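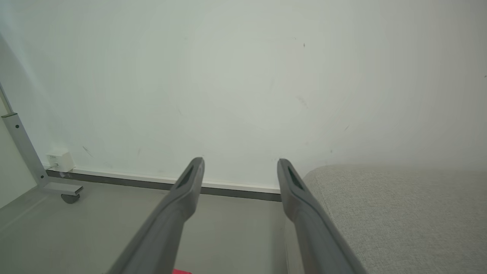
오두코야(Odukoya) 생활문화관이 2층 휴게실과 다목적실의 벽 보수 일정을 확정했다. 내년 초 이틀씩 나눠 방을 닫고, 바퀴 달린 집기와 의자에 쓸린 벽 아랫부분을 손본 뒤 가구 배치를 바꾼다. 공사 기간에도 1층 열람실과 안내 창구는 평소대로 문을 연다.

생활문화관은 2021년 12월 16일 목요일 이런 내용의 안내문을 게시판에 붙이고 정기 이용자에게 문자로 알렸다. 보수 대상은 휴게실 한 곳과 다목적실 두 곳이며, 복도와 계단실은 이번 공사에서 빠졌다.

시설 운영을 맡은 업체 로라덱스(Loladex)에 따르면 건물 전체 면적은 1258제곱미터다. 이 가운데 2층 방들은 이용 시간이 길고 집기를 옮기는 일이 잦아 벽 상태가 다른 곳보다 빨리 나빠졌다. 올해 2층을 이용한 사람은 3657명으로 집계됐다. 6월에 휴게실을 다시 연 뒤로 저녁 강좌가 늘었고, 한 방에서 하루에 서너 차례 자리를 바꾸는 날도 생겼다.

운영 책임자 이페오마 이사(Ifeoma Isah)는 “벽을 새로 세우는 일은 아니고 긁힌 자리를 메우고 다시 칠하는 정도”라며 “자국 하나하나는 작지만 방을 쓰는 분들이 벽이 지저분하다는 말씀을 자주 하셨다”고 말했다.

## 바닥 가까운 곳이 먼저 상해

로라덱스는 지난달 2층 방을 돌며 벽 상태를 점검했다. 점검표에는 긁힌 자국, 손때, 못이나 테이프를 뗀 자리, 걸레받이가 들뜬 곳을 따로 적게 했다. 가장 많이 적힌 항목은 긁힌 자국이었고, 위치는 대개 무릎 아래였다.

의자를 벽에 붙여 두었다가 당겨 쓰는 동안 등받이나 다리가 닿은 자국, 이동식 집기를 밀어 넣다가 생긴 자국이 대부분이라는 것이 업체의 설명이다. 벽이 밝은색이라 가늘고 짧은 자국도 눈에 띈다. 젖은 걸레로 문지르면 없어지는 것도 있지만, 여러 번 문지른 자리는 주변과 광택이 달라져 오히려 얼룩처럼 보이기도 한다.

점검에서는 이 둘을 나눠 표시했다. 닦아서 지워지는 자국은 청소 담당이 공사 전에 먼저 처리하고, 칠이 벗겨졌거나 손톱이 걸릴 만큼 팬 자국만 보수 작업자에게 넘긴다. 작은 점처럼 남은 자국은 닦아 본 뒤 판단하기로 했다. 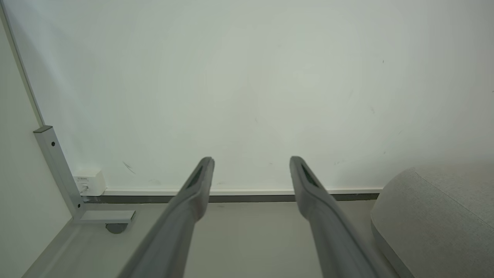

*생활문화관 실내 벽. 흰색 걸레받이 아래로 짙은 회색 띠가 이어지고, 벽면에는 작은 자국이 남아 있다.*

걸레받이는 전부 교체하지 않는다. 처음 계획에는 2층 전체를 뜯어내고 새로 대는 안도 있었으나, 들뜬 구간이 많지 않아 해당 부분만 다시 고정하는 쪽으로 바뀌었다. 걸레받이 밑에 쌓인 먼지는 공사 첫날 가구를 뺀 상태에서 좁은 솔과 청소기로 제거한다.

이사 씨는 “평소에는 의자를 조금 당기고 보이는 데만 쓸게 되는데, 그러다 보니 구석은 몇 달씩 손이 안 간다”며 “방을 비우는 김에 벽과 바닥이 만나는 데를 끝까지 훑을 생각”이라고 했다.

## 도장은 낮에, 환기는 밤까지

칠 작업은 와마리(Wamari)라는 지역 도장 업체가 맡는다. 와마리는 6월 휴게실 재개관 때도 문틀과 창틀을 칠했다. 이번 공사비는 자재비와 인건비를 합쳐 3000만 원이며, 가구 운반과 폐기물 처리에 드는 돈도 여기에 들어간다.

작업 순서는 방마다 같다. 첫날 오전에 가구와 집기를 방 가운데로 모으거나 옆방으로 옮기고, 콘센트 덮개와 걸레받이 위쪽에 보양 테이프를 붙인다. 팬 곳을 퍼티로 메우고 굳기를 기다렸다가 사포로 면을 고른다. 바탕칠은 첫날 오후에 마친다. 둘째 날에는 마감칠을 두 번 하고 테이프를 뗀다.

부분 도장만 할지 벽 한 면을 다 칠할지를 두고는 논의가 있었다. 자국이 있는 곳만 칠하면 비용은 줄지만, 기존 벽색이 시간이 지나며 조금 변해 새로 칠한 자리가 네모나게 드러날 수 있다. 와마리는 자국이 몰린 면은 모서리에서 모서리까지 칠하고, 자국이 한두 개뿐인 면은 작은 붓으로 처리하자고 제안했고 생활문화관이 이를 받아들였다.

색은 지금과 비슷한 옅은 흰색 계열로 정했다. 이용자 의견을 받는 과정에서 벽 아래 절반을 짙은 색으로 칠하자는 제안도 들어왔다. 자국이 덜 보인다는 이유였다. 그러나 다목적실에서는 벽에 화면을 비추는 강좌가 있고, 방이 좁아 보인다는 반대 의견도 있어 이번에는 채택하지 않았다.

칠한 날 저녁에는 창을 열어 두고 환기를 한다. 겨울이라 방 온도가 떨어질 수 있어 다음 날 오전 첫 강좌는 한 시간 늦게 시작한다. 냄새에 예민한 사람은 안내 창구에 말하면 1층 열람실 안쪽 자리를 먼저 배정받을 수 있다.

## 가구는 벽에서 한 뼘 띄워

보수가 끝나면 가구 놓는 방식도 달라진다. 지금까지는 쓰지 않는 의자를 벽에 바짝 붙여 두었지만, 앞으로는 벽에서 한 뼘가량 띄워 놓는다. 바닥에 얇은 표시선을 붙여 어디까지 밀면 되는지 알아볼 수 있게 할 예정이다.

천으로 겉을 싼 의자와 소파는 벽에 닿아도 자국이 적게 나지만, 뒤쪽으로 먼지가 모이고 천이 쓸린다는 점 때문에 같은 기준을 적용한다. 바퀴 달린 금속 집기는 세워 둘 자리를 방마다 한 군데씩 정하고, 멈춘 뒤에는 바퀴를 잠그도록 안내문을 붙인다. 콘센트 앞을 막지 않는다는 규칙도 새로 들어갔다.

이 규칙은 이용자 요청에서 나왔다. 휴게실에서 노트북을 쓰는 사람들이 벽 아래쪽 콘센트를 쓰려고 집기를 밀어내는 일이 되풀이됐고, 그때마다 벽과 바닥에 자국이 하나씩 늘었다고 한다. 생활문화관은 콘센트를 더 설치하는 방안도 검토했으나 전기 공사가 따로 필요해 다음 해 계획으로 넘겼다.

의자 다리와 집기 모서리에 붙이는 보호 패드는 바케메오(Vakemeo) 제품으로 정했다. 지난가을 다목적실 한 곳에서 한 달 동안 써 본 결과 쉽게 떨어지지 않았다는 것이 로라덱스의 평가다. 다만 바닥 청소를 할 때 패드 가장자리에 머리카락이 감긴다는 의견이 있어, 청소 담당이 매주 한 번 의자를 뒤집어 확인하기로 했다.

벽에 직접 테이프를 붙이는 일은 보수 이후 금지된다. 강좌에서 만든 작품이나 일정표는 복도 게시판이나 방 안의 걸이 줄을 이용해야 한다. 이미 붙어 있는 종이는 공사 전날까지 각 강좌 담당자가 떼어 가고, 남은 것은 안내 창구에서 2주 동안 보관한다.

## 방별 일정과 대체 장소

가장 먼저 공사에 들어가는 곳은 휴게실이다. 이어 동쪽 다목적실, 서쪽 다목적실 순으로 진행한다. 한 방의 작업이 끝나고 가구가 제자리로 돌아간 뒤에 다음 방을 닫기 때문에, 다목적실 두 곳이 동시에 문을 닫는 날은 없다.

- **휴게실:** 공사 기간에는 1층 현관 옆 탁자와 열람실 안쪽 자리를 이용한다. 음료는 현관 옆에서만 마실 수 있다.
- **동쪽 다목적실:** 낮 강좌는 서쪽 다목적실로 옮긴다. 저녁 강좌는 한 차례 쉬고 뒤에 보강한다.
- **서쪽 다목적실:** 낮 강좌는 동쪽 다목적실에서 연다. 개인 대관은 받지 않는다.
- **사물함:** 복도 사물함은 그대로 쓸 수 있다. 방 안 선반에 둔 개인 물품은 공사 전날까지 가져가야 한다.

이미 대관료를 낸 이용자는 날짜를 바꾸거나 돌려받을 수 있다. 환불은 신청한 순서대로 처리하며, 안내 창구나 전화로 신청하면 된다. 강좌 수강생은 따로 신청하지 않아도 담당 강사가 바뀐 장소를 알려 준다.

이용자 반응은 대체로 차분하다. 휴게실을 자주 찾는다는 한 주민은 “책 읽으러 오는 사람한테 벽 자국이 큰 문제는 아니지만, 콘센트 앞이 비는 건 반갑다”고 했다. 저녁 강좌를 듣는 다른 주민은 “연초에 한 번 쉬는 건 괜찮은데 보강 날짜를 빨리 정해 줬으면 좋겠다”고 말했다. 생활문화관은 보강 날짜를 강좌별로 협의해 이달 안에 공지하겠다고 밝혔다.

공사가 끝난 뒤에는 석 달에 한 번씩 벽 상태를 같은 점검표로 확인한다. 와마리가 남은 페인트를 작은 통에 나눠 방 이름을 적어 두면, 로라덱스 직원이 이를 보관했다가 작은 흠집이 생길 때 쓴다. 방을 이용하다 새로 팬 곳이나 걸레받이가 들뜬 곳을 발견하면 안내 창구에 비치된 종이에 방 이름과 위치를 적어 내면 된다.

복도와 계단실 보수는 내년 6월에 다시 논의한다. 계단실은 벽 높이 때문에 발판을 설치해야 해 견적을 따로 받는다.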